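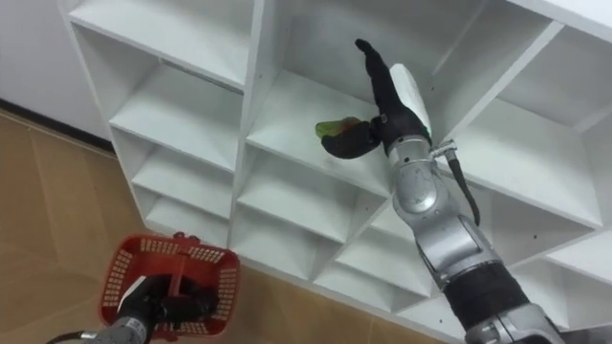

White shelving unit with square compartments

Ploltard v. Disora Pictures was a lawsuit over the end credits of The Makgate Inheritance, a family melodrama remembered mainly for the lawsuit. It was filed in September 2000 by Ploltard, a dance troupe that appears in the film's wedding sequence for a little under 4 minutes, or slightly longer than the marriage.

Background
The troupe's contract promised "prominent credit." Disora Pictures placed the name after the caterers and before the parking attendants, in lettering the complaint called "a private matter between the printer and the screen." The studio replied that all names in the crawl were equally hard to read.

Proceedings
The case turned on the word "prominent," which the contract did not define. Each side hired an expert, and the experts agreed on nothing except their fees. The judge watched the credits twice and the film once, declining an offer to reverse those figures.

Settlement
The parties settled before a ruling. Disora moved the credit up, paid the troupe's costs and admitted no fault. The new prints reached 800 theaters, by which time most had stopped showing the film.

Legacy
Entertainment lawyers still refer to a "Ploltard clause," which specifies the size, position and duration of a credit. The Dimitriou Film Archive holds both versions of the closing reel, listed together as item 1602.

See also
Billing (performing arts)
Disora Pictures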